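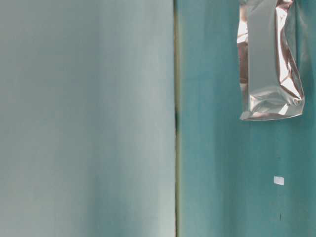
September, bench notes, pouch and bag task. Written up at 4:30 while I still remember which complaints were mine and which were Holger's.

Where we stand. The entry form for the Cadbridge student handling contest wants a claim in one sentence, and the draft on the shared page says our two-arm setup "reliably opens and handles thin film packaging." I wrote in the margin that I don't believe this and was told to bring numbers. So today was numbers.

Protocol, as agreed with Treasa before lunch: one try is one approach, one close, one lift to the height mark, hold for 9 seconds. Bag still in the fingers at the end of the hold is a pass. Anything else is a fail, including "it would have held if". I put that last part in because of how the last sheet was scored. Abelardo drove, I kept the sheet, Treasa called the holds off the clock.

30 tries with the bag flat. 27 passes. Everybody very pleased. Yee-man wanted to put it straight on the poster.

My objections, in the order they came to me:

1. All 30 were done with the bag laid down by a person who knows where the gripper likes it. Abelardo sets it with a bit of a ridge standing up. He says he doesn't. I watched him do it. A ridge is a handle, and a flat bag on a flat table doesn't have one.

2. We never changed drivers. If the number belongs to Abelardo's hands then it's his number, and the form asks about the system.

3. Two of the passes slid during the hold. They stayed in, so they pass, that's the rule we wrote. I would still like a column for slip. Added one in pencil.

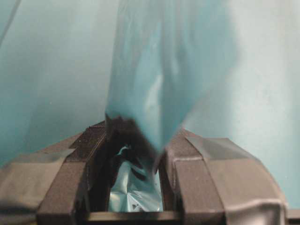

Finger surface is the other argument and it is getting old. Holger is for tape. He says tape gives a little and film likes that. Ingegerd is for the ribbed pads and says tape creeps, picks up dust and is a different gripper by the end of the afternoon. I have heard both of them say "obviously" about this. As far as I can find there is no sheet in this binder where the two were run against each other with the same bag, same driver, same lift. There is a sheet from the spring headed "tape better!!" with no tries listed under it at all.

Asked Holger what result would change his mind. He said he'd have to see it. Asked Ingegerd the same. She said she'd run tape for a full set if I'd let her pick the bag, and I said no to picking the bag, and we left it there. Proposal is now on the whiteboard: 28 tries each, bags drawn blind out of the box, order mixed, driver not told which column I'm filling. He'll see the fingers, so it isn't really blind. Still better than what we've got.

Color. I brought this up last month and will keep bringing it up. Teal film over a teal surface is a hard case for the cameras and we have been treating it as a normal one. Yee-man's edge finder did fine on foil, which is shiny and crinkled and stands out against anything. On the film it draws an outline that wanders off into the background, and then the depth guess wanders with it. She thinks a threshold change will fix it. Maybe. She thought that about the last threshold too, and to be fair that one did help some.

Lindholm's team (they shared their practice log, nice of them) work over plain gray. Their rates look better than ours and I don't think their grippers are any better. I would like us to try one session over something other than teal before we tell anyone what our vision can do. Treasa's counterargument is that the contest surface may well be colored and we'd be practicing for the wrong thing. Fair. I don't have an answer except to do both.

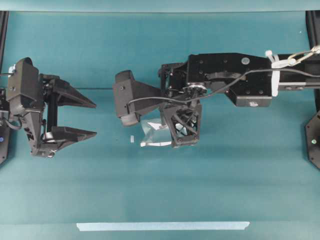 The two-arm part. On paper one side holds and the other opens. I have yet to see a run where the second arm was needed for the hold, and I've started to suspect it's there because it looks good in the pitch. Abelardo disagrees strongly. His point is that clear bags go every which way as soon as one finger touches them and the second arm is what stops that. If he's right it should be easy to show: same task, one arm parked, count the fails. He agreed to this in front of witnesses (Ingegerd, me).

Also on the two arms: the handover script from the Plaseck repo assumes matching fingers on both sides. I read it through twice and there's no check for it anywhere. It just takes the one closing width and sends it to both. Anyone who swaps a finger has to go in and edit the width by hand, and anyone who forgets gets a grip that's either crushing or open, with no error message. Filed under things to fix before we let the first-years drive.

Cable slack: look at it before every set. I'm not going to write out why again, it's on page 9.

Vertical film was added to the list this week at Ivmont's suggestion (they're mentoring us and the other team both). Pinch the film edge-on and keep it upright. I had low hopes.
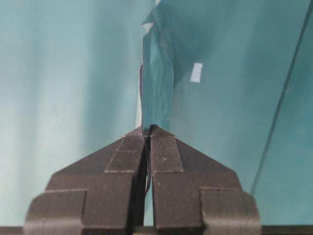 Ribbed pads, closed on the teal film, film standing up from the tips.

Okay. The grip point is right at the tips, which is where Ingegerd said she wanted it. I'm noting that much and no more. One good-looking pinch is worth one line in the book. Holger looked at it and said tape would do the same, and we have no sheet to say he's wrong.

What I'd be willing to sign on the form as of now: "passed 27 of 30 lifts on a flat bag, one driver, bag placed by hand." Treasa says that won't win anything. She's probably right, but it's what we measured.

To do
- Tape vs. ribbed, 28 each, blind draw. Me and Holger.
- One arm parked, same task. Abelardo drives, then Treasa drives.
- Session over a surface that isn't teal. Yee-man to find one.
- Slip column on the printed sheet so I can stop penciling it in.
- Width check in the handover script. Ingegerd has it.
- Take the word "reliably" off the shared page. I took it off at 5:10. Holger put it back. Took it off again.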